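Wusard revises airflow alarm on benchtop enclosures

42 shares | 11 comments

Wusard has changed the low-airflow alarm on its Kurness line of ducted balance enclosures, following reports from laboratories that the original alarm sounded during normal work. The revised controller board, part number 2521, ships in all new units and is available as a replacement for enclosures already in service.

The first version of the board sampled face velocity at a single point behind the upper baffle. When an operator reached into the enclosure with both arms, the reading at that point fell below the alarm limit even though average velocity across the opening stayed within specification. The alarm then latched and had to be cleared by hand.

The new board reads two sensors, one behind the upper baffle and one near the lower slot, and compares the average of the two with the set point. A low reading must persist for 11 seconds before the alarm sounds. The earlier delay was 2 seconds. The alarm no longer latches by default, although sites that need a latched alarm for record keeping can turn it back on from the service menu.
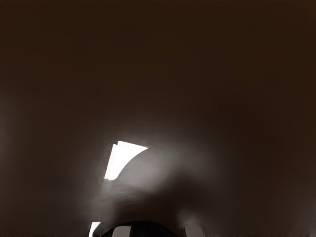 Hanna Nowakowski, product engineer for the Kurness line, said the longer delay does not apply to fan failure. Loss of the motor signal still triggers the alarm at once, and the red indicator stays lit until power is cycled. "We separated the two conditions," Nowakowski said. "On the old board they shared one timer, and any change to one changed the other."

Replacement takes 20 minutes and requires a screwdriver and the calibration plug supplied with the board. The enclosure must be disconnected from power and cleared of balances and sample containers before the top panel is removed. The second sensor clips into an existing hole in the lower baffle, so no drilling is needed. Face velocity should be measured with a separate meter after installation – the stored calibration from the old board does not carry over.

Units connected to a shared exhaust main need one more step. Where duct pressure varies during the day, Wusard recommends taking the calibration reading with the other branches open and repeating it with them closed. The lower of the two readings is entered as the reference value. Enclosures with their own fan need a single reading.

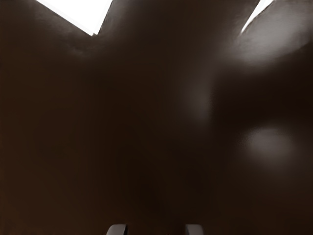

Close view of a dark brown surface against a bright background. Rendering.

Raghda Nimri, who manages shared equipment at the Joltach laboratory building, ran the revised board in several enclosures before release. Nimri said false alarms stopped after the second sensor was fitted, but asked for a clearer display during calibration. The screen shows only a progress bar, and the operator cannot see the velocity value until the routine ends. Wusard said a live reading will be added in a later firmware version and gave no date.

The Woo series of recirculating enclosures uses a different controller and is not affected. Filter change intervals and the annual inspection schedule are unchanged for both lines.

Boards can be ordered through the usual service contacts from January. The serial number on the rear panel is required with each order.

Related items
Woo series: prefilter frames now sold separately
Choosing a face velocity meter for small enclosures
Kurness service manual, revised wiring section
Joltach building reopens second-floor weighing room
Sash or no sash: notes on balance stability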